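Ticket 1133: quercetin capsules failing disintegration test
Product: Cornance 500 mg, hard capsule. Site: Estby. Status: closed

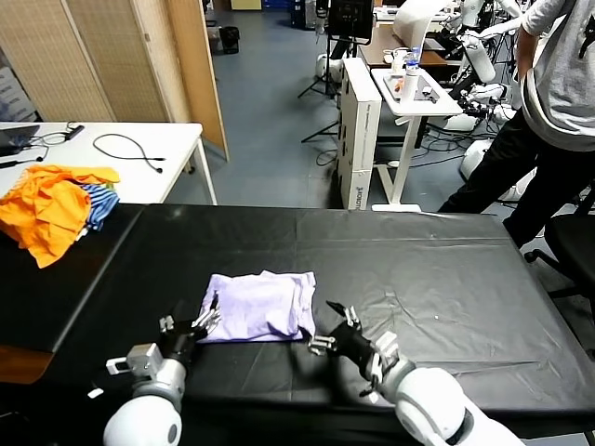

Reported fault
Retained capsules from the January batch did not break up within the 30 minute limit. Shells softened but stayed closed around a gummy plug. Assay and moisture were within specification.

Checks made
Bath temperature and basket stroke verified against the Estby log. No fault found.
Test repeated on the second apparatus. Same result.
Test repeated with pepsin added to the medium. Shells opened, plug still slow to disperse.
Fill weight checked. Within range.

Findings
Two separate causes. The gelatin shell had cross-linked, which is known to happen when aldehydes are present in an excipient. The plug was a blending fault: magnesium stearate had been left in the Tultatell mixer for the full cycle instead of going in at the end, and the powder was coated and repelled water.

Action
Xia grade povidone replaced with a low-peroxide, low-aldehyde lot – certificate attached to the batch record.
Stearate now added for the last 90 seconds only.
Shell changed to hypromellose for the trial batch.

Retest
Trial batch passed, all capsules dispersed in up to 11 minutes. Stability samples placed at the usual conditions. Reopen this ticket if the first pull fails – do not raise a new one.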